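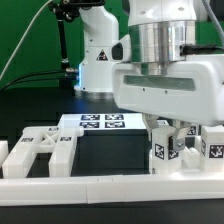

White blocks and the raised platform on the bench at Huvholm.

Bench Assistant (part-time), Huvholm workshop

Do you like putting things back where they came from? Do other people find this about you slightly wearing? We may have a job for you.

Our bench is given over to white blocks and white plastic fixtures, most of them wearing square black-and-white tags. They get set out, shifted, stacked, knocked over and set out again. At the moment Nimal Bepari does the setting out, in between the job we hired him for, and he has asked us to advertise before July.

What you would be doing

Laying out the bench each morning from a printed plan. The platform takes four tags, two by two, and they have to go the right way up. The tags look very much alike until you have spent a week with them, after which you will see them on bathroom tiles.

Wiping the tags down and reprinting any that have gone scruffy. Fingerprints are the usual trouble, followed by Darren Bloxham's tea.

Keeping the block register. It is a spreadsheet with 1681 rows, and Shahnaz Howlader is fond of it. Please be kind to it in front of her.

Finding the small rounded pieces that roll under things.

What we need from you

Steady hands, decent eyesight (glasses are fine) and a tolerance for the colour white. You should be able to tell your left from your block's left. No degree required. Experience with jigsaws, shop displays or laying tables for fussy relatives will be taken seriously at interview.

Hours and so on

Mornings, 8 till noon, on a contract of 3 months to begin with. There is a kettle, a bike rack and a green backdrop that does nothing for anyone's complexion. Wear dark sleeves if you have them.

How to apply

Write to Obadia Makori at the Huvholm office with a CV and no more than 50 words on the last thing you tidied that wasn't yours. Interviews include a short go at the bench. Bring reading glasses if you use them, and leave hand cream until afterwards.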